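Cable cover on a white wall: paint it or leave it?

Stitcombe Home Help — Walls and Paint
Posted August 18, 2018

My rental has a white cable conduit that comes down the wall from the ceiling to a switch box. The wall is big and plain, so the conduit is the first thing I notice. I have some flowers at the base of the wall, but they don't draw the eye away from it. I can't move the wiring. Would paint help?
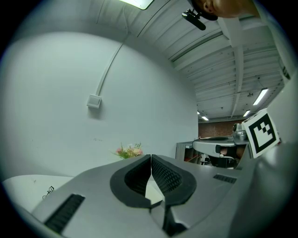

The wall, with the conduit and switch box.

Posted by losberg22
Ask the landlord first. If the answer is yes, wipe the conduit down, sand it lightly with 400 grit and use the same paint as the wall. Two thin coats. Don't paint over the switch or the seam of the box — you may need to open it later.

Posted by Jurkeck
I'd leave it. Wash the smudges off the wall and get a taller plant.

Posted by luangrath626
Same thing in my hallway. I painted mine in July and it still shows when the light is on, but less.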